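Skoltari Timber Window Frames: Serrano Range

Home / Windows and doors / Timber frames / Serrano

Price from: see size table
Lead time: 22 working days
Guarantee: 5 years on joints and factory finish
Supplied by: Skoltari Joinery, sold through Tenda Building Supplies

Overview

The Serrano is a plain timber window frame for masonry openings. It is made for bathrooms, kitchens, stairwells and utility rooms, where the wall round the window is often tiled and the frame has to sit neatly against a hard edge. It can be ordered bare for your own glazing, or with a fixed or side-hung sash fitted at the workshop.

Each frame is made to order from the sizes you send us. We do not hold stock sizes. If you are replacing an old frame, measure the opening and not the frame you are taking out, as old frames were often packed out with mortar or scraps of board.

Timber and finish

Frames are made from sapele as standard. Oak and redwood can be ordered at a different price. The corners are mortice and tenon joints, glued and pinned. All faces are planed and sanded, including the back, and the end grain is sealed before the frame is put together.

There are three finishes. Primed frames come with one coat of grey primer and must be painted within three months of delivery. Stained frames have two coats of a water-based stain and need a light coat on site once fitted. Fully finished frames have a third coat and are ready to go in. The stain colours are Natural, Chestnut, Red Mahogany and Dark Walnut. Timber varies, so two frames in the same colour may not match exactly. If they are going into the same room, order them together and tell us.

A sample block in any of the stain colours can be posted free of charge. Please ask for it before ordering, as we cannot take back a frame on the grounds of colour.
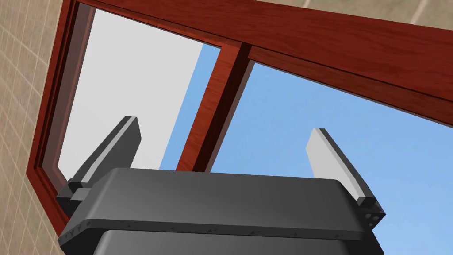 Sizes are limited by the weight of the glass and the length of timber we can machine. The widest single frame is up to 4000 mm, and anything over half that width is made with at least one mullion. Smaller frames can be made with or without a central bar. The bar is the same section as the head and jambs, so the window looks even from inside and out.

Specification

Frame section: 95 mm x 57 mm
Rebate for glass: 40 mm deep, suits double glazed units with beads
Sill: hardwood, sloped, with drip groove. Optional
Beads: internal, pinned, supplied loose
Seals: black or white, fitted to opening sashes only
Trickle vent: optional, cut into the head at the workshop
Handles: supplied with opening sashes, brushed or white

Fitting into a tiled wall

Most of the questions we get are about tiles. It is easier to fit the frame first and tile up to it afterwards. Leave a gap of a few millimetres between the tile and the timber and fill it with a flexible sealant. Do not grout this joint. Timber moves through the year and grout will crack along the line.

If the wall is already tiled, check that the tiles do not overhang the opening. Trim them back where they do. Frame fixings should go into the masonry behind and never through the tile alone. Use packers next to each fixing so the frame is not pulled out of square when the screws are tightened, then check both diagonals before you fill the gap with foam.

In a shower area we advise a sloped sill and the full three-coat finish. Wipe standing water off the timber after use. Where a window sits directly over a bath, local rules may call for safety glass, so ask your glazier before you order the units.

High-level windows need a bit more thought. If you will not be able to reach the handle, order a fixed sash or ask us about the Briltano winding opener, which can be fitted to top-hung sashes in this range. It has to be ordered with the frame.

Care

Wash the frame twice a year with warm water and a soft cloth. Look over the bottom rail and the sill each July, or whenever the weather is dry, and touch up any chips. South-facing frames will need a fresh coat sooner than the rest. Do not use wire wool or bleach.

Delivery and returns

Frames are wrapped and sent on a two-man vehicle to mainland addresses. Please have someone there to sign. Check the corners and faces before the driver leaves and write any damage on the note. Store frames flat, indoors and off the floor until you fit them. Made-to-order frames cannot be returned unless they are faulty or do not match the sizes on your order form.

Customer review

"Ordered two in Chestnut for a bathroom and the landing above it. The sizes were spot on and the joints are tidy. One bead was short and a new one came in the post. I would have liked the fixing holes drilled already, but it was not a big job." Wekesa Ondieki, 4/10/26

Reply from Skoltari: Thank you. Pre-drilled fixing holes can be added at no charge. Please tick the box on the second page of the order form.

Goes with

Serrano internal window board
Serrano glazing bead, spare lengths
Briltano winding opener
Touch-up stain, small tin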